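2 min read

Grey benchtop on a drawer unit – seal it or leave it?

mossbank_kel
Finally got the Andum drawer unit into the kitchen as a spare bench. The top is a flat matte grey and I love the colour, but I'm scared of rings and grease. Do I seal it? I was looking at Flodow matte wax. Over 900 mm of bench I don't want to stuff up!

tassietim
Leave it bare. I waxed my Masmont one and it went patchy where the kettle sits. Warm soapy water, soft cloth, done.

Greco_fan
Disagree with Tim. Mine's had 2 coats and still looks good, you just have to buff it properly – most people slap it on and walk away.

tassietim
I buffed it for an hour, mate.

jarrah77
What do you clean it with now, Kel? I'd sort that out before spending money on wax. A scourer will leave shiny marks on a matte finish.

mossbank_kel
Just the ordinary sponge, green side if it's stubborn. Oops? 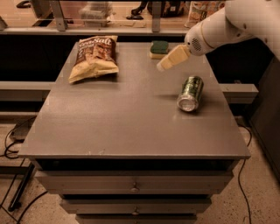
The grey top, with chips, sponge and a can on its side.

jarrah77
Yep, keep that scourer side off it! Nice little knob on the top drawer, by the way.

Greco_fan
Still say wax it. Try a bit at the back first, where the sponge lives.

tassietim
Or try it inside a drawer, then you won't be staring at the patch for years.

mossbank_kel
Okay, soft cloth for now and I'll do a test bit in the bottom drawer. Will report back on the Flodow.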